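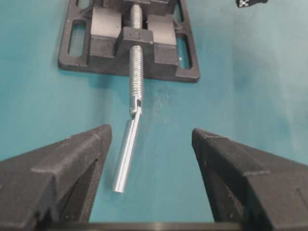
I've been running the Herkex W2 parallel gripper kit for long enough now that I feel okay putting it on the shop page with my own name behind it. I'm picky about fingers! Most kits get judged on how they pick up a foam block, and any two flat pads will pick up a foam block. What I care about is skinny, shiny, awkward stuff, so my favorite test part is a drill press vise, and more exactly the handle on it: a smooth round rod, hinged at the end of the screw with a cross pin, that can hang off at whatever angle it likes. To get it between the two pointed black fingers you have to come in square to the rod and close without shoving it sideways, and when the rod sits nearer the left finger than the right one, you find out fast how your controller deals with a grasp that's off center.

Herkex W2 Gripper Kit with Wrist Camera
Price: $497
Item condition: new
Sold by: Celtley Robot Supply
Page updated Fri 8 September

What you get

Gripper body with motor and driver board
One pair of faceted fingers, black, matte
One pair of flat fingers (I'll get to these)
Wrist camera with bracket and a short cable
Mounting plate, screws, and the two hex keys you need
Power and data cable for the arm side

The arm is not included. I get that email every week, so there it is.

Why I went with the faceted fingers

The kit comes with both kinds, and when I first opened the box I put the flat ones on because they looked sensible. They're fine for boxes and blocks. On the vise handle they were kind of a pain, though. They're wide, so they block a lot of what the wrist camera sees right before contact, which is exactly when you want to see something. The faceted ones come to a point and leave a nice wide V open between them, so the part you're going after stays in view most of the way in. That was the whole reason I switched, and the flat pair has lived in a drawer since April.

The pointed tips do take more care. You've got less surface to grab with, so if your approach is tilted, the rod rolls. Maribel Puma, who shares the bench with me, likes to come in a hair deeper than I do so the rod lands past the tips, and her success rate was better than mine on the same part, so maybe listen to her and not me. Just watch your clearance under the rod if you go deep, or you'll drive the tips into the table.

How it compares

I tried three grippers on the same arm with the same vise: this one, the Ferraro Slim, and the Drolon G-Two. Each got 13 tries at closing on the handle, lifting the free end a little, and letting go. I moved the vise between tries.

Herkex W2, faceted fingers: 11 of 13
Ferraro Slim: 12 of 13
Drolon G-Two: 8 of 13

So no, the one I'm selling didn't win! The Ferraro is a lovely piece of hardware, and if your boss is paying you should look at it. With its camera and bracket added in it came to $3,321 on the quote I was given, and for one extra good grasp I couldn't talk myself into it. The Drolon closes quickly and it's very quiet, but I couldn't get it to close slowly enough near the end, and it kept knocking the rod away before the second finger got there. Somebody with more patience for its settings might do better than I did.

Thirteen tries is a small test, I know. I've used the Herkex for a lot more than that, mostly on boring things like bottle caps and cable ends, and it has felt about as steady there as it did on the vise.

The wrist camera

It sits low and looks straight past the fingers, so you always have both of them in view at the bottom of the picture. Some people hate that and want the whole image for the work. I love it, since I can tell at a glance whether the gripper is open and whether the part is centered. Two things to know:

Shiny metal is hard on it. A polished rod gives you one long bright streak, and screw threads turn into a row of little glints. Turn auto exposure off and bring the level down until the streak stops blowing out. The dark castings will go darker, but you can live with that.

Think about your tabletop. I like a plain matte color, teal in my case, because black fingers and black parts both stand out against it. Even matte will wash out on one side if the light comes from there, so move the lamp before you start messing with software.

Controller setup

If you've wired up any small gripper before, this will take you one evening. Plug in the cable, run the homing routine with nothing between the fingers, then set your open width and closing force. The defaults are strong. I turned the force way down for the handle and back up for anything heavy. Homing has to be redone every time you swap fingers, and yes, I forgot, and yes, the gripper then believed it was closed when it was wide open.

The manual is short and the page on force units is confusing. Haiyan Xu at our store rewrote that page in normal words, and we put her version in the box on top of the original.

What I don't like

The camera cable is too short for a big arm. Buy the longer one or plan on a small arm.
Matte black fingers show every speck of dust, and they'll drive you nuts if you're taking pictures for a report.
The screws on the finger mounts are tiny. Work over a tray.
There's no force sensor in the fingers. You get motor current and that's it, which was enough for me on the handle but might not be for fragile parts.

Spare parts

Faceted fingers, flat fingers, the camera bracket, and both cables are all stocked separately. Fingers are sold in pairs only.

Shipping and returns

Orders placed before noon go out the same day. You have 30 days to send it back, mounted or not, as long as all the screws come with it. If you're not sure it'll fit your arm, write to us first with the bolt pattern on your tool flange and I'll check it against the plate.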